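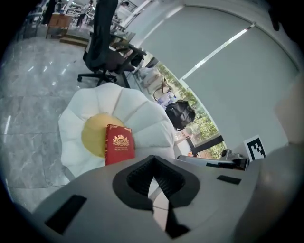
The fried egg cushion, sunny side up.

May 6, 2021

So I've been on a breakfast kick. It started in March when my neighbor Zoi Antoniadis came over with a carton of eggs from her sister's hens and watched me fry one. She didn't say a word until I'd slid it onto the plate, all brown and crackly at the edges with a chalky yolk, and then she asked if I was mad at it. Fair!

I have been frying eggs on high heat since college. Pan screaming, butter already going brown, egg in, lots of spitting, done. Zoi does hers so low you'd think she forgot to turn the burner on. Butter in first, and when it's melted and just barely foaming she cracks the egg into a little cup and tips it in from there. Then the lid goes on and she walks off to do something else (she watered my plants, which needed it).

I've tried it a bunch of times now and on my stove it comes out to 6 minutes with the lid on for one egg. That feels like forever when you're hungry. But the white sets all the way through, even that slimy ring next to the yolk that I always used to poke at with the spatula, and the yolk stays runny enough for toast.

My pan is an old Jasar I got for 11 dollars at the thrift store, and the bottom isn't quite flat anymore, so the egg drifts to one side. I just turn the pan halfway. If yours is flat, lucky you.

Things I've put on top so far: chili crisp, leftover salsa, a spoonful of plain yogurt with garlic (so good), and one morning some crushed-up potato chips, no regrets. Dill was a miss for me. My friend Niilo Ahonen swears by dill and butter on rye, and he mailed me a recipe card from his grandmother to prove it, but I still ended up picking it off. Sorry, Niilo! The rye was great though, and I want to try baking a loaf myself once I get my oven door fixed.

The other thing I changed is salt. I used to salt the egg in the pan and now I wait until it's on the plate, flaky salt if I've got it. Tastes saltier with less, at least to me.

Next up is poached, which scares me. I've got vinegar, a slotted spoon and half a carton to practice on, so if you have a method that works please leave it in the comments. Bonus points if there's no whirlpool involved.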